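Cletitz Desk Filing Set — User Guide
Section 3: Sorting your papers for the first time
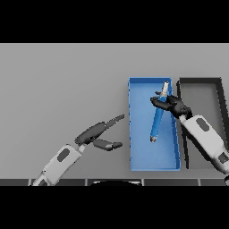 How often should I empty the incoming tray?
Once a day is enough for most homes. In a shared office, do it before lunch and again before closing.

Before you start
Bring all loose papers to one place. Do not sort them by date yet — this comes in step 4.

1. Take out everything that is not paper: clips, coins, cards.
2. Make one pile for papers which need an answer and one pile for papers to keep.
3. Put the first pile in the incoming tray. The pile must not be higher than 40 sheets.
4. Arrange the second pile by date, with the newest on top.
5. Write one label for each folder. Use short words, for example "Water" or "School".
6. Place the folders in the box with the labels to the front.

Note: Letters with two subjects go under the first subject. Put a small slip in the other folder, so that you find the letter later.

Note: If you keep papers for another person, give this person a separate box. A different colour of label is not sufficient, it is easily mixed.

Caution: Never throw away tax papers in the first sorting. Put them aside and check the rules of your country.

Caution: Do not keep the box near a heater. The glue of the labels becomes soft and they fall off.

In December, repeat steps 2 to 4 for the whole box. Replacement labels are sold in packs of 3 — ask for the Plurkby size.

Text: Margareta Hodoroagă. Last changed 31/01/2021.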